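Wamum demo, save problem

inna_tym
June 7, 2024
I played the Wamum demo for 5 hours and my save is gone after the second island. Has anyone the same?

dmytriv_fan
Same for me. You must sleep in the tent before you quit.

arsen_k
I don't agree. I slept and lost it also. I think the cloud save is guilty, so I switched it off. 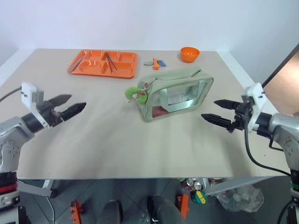 After this I loaded the game two times and my 466 coins were still there.

inna_tym
Thank you, I will try it this evening.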